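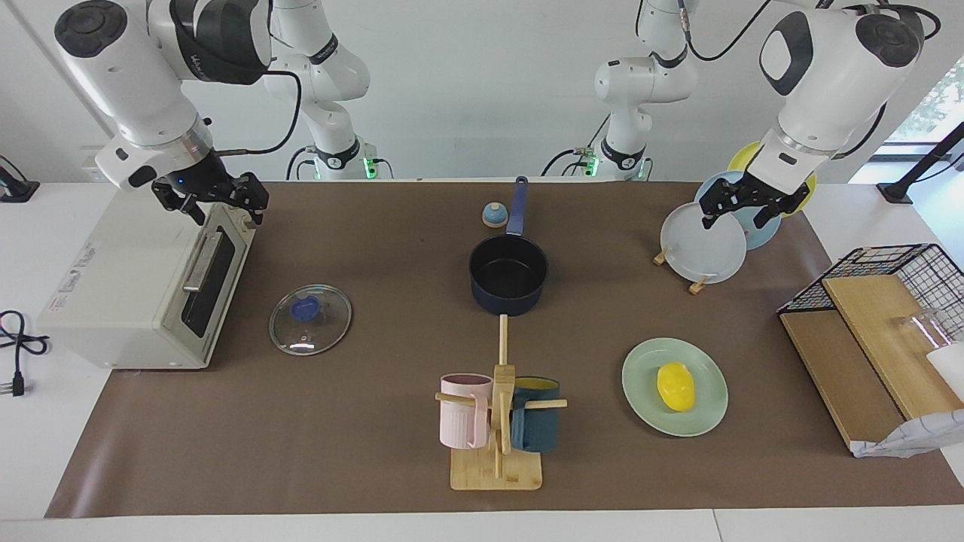 Figura 3. Horno tostador de sobremesa y escurridor con platos en posición vertical.

Tema 2. Transferencia de calor en pequeños electrodomésticos
Prof.ª Milagros Bravo

2.1 Mecanismos
En un horno de resistencias el calor llega al alimento por radiación y por convección natural. La conducción se limita al contacto con la rejilla o la bandeja.

Flujo neto radiante entre una superficie pequeña y un recinto grande:
q = ε σ A (Ts⁴ − Tr⁴)
Las temperaturas se expresan siempre en kelvin. Error frecuente en el parcial: introducir grados Celsius.

2.2 Pérdidas por la puerta
El vidrio se trata como pared plana con convección en ambas caras. Resistencia total:
R = 1/(hi A) + L/(k A) + 1/(he A)
En vidrio simple el término L/(k A) suele ser el menor de los tres.

2.3 Régimen transitorio
Si Bi < 0,1 se admite el modelo de capacidad concentrada. Un plato de loza que se enfría en aire quieto cumple normalmente la condición; un asado, no.

Ejercicios: problemas 2 y 3 de la hoja. Entrega en septiembre, aula 201.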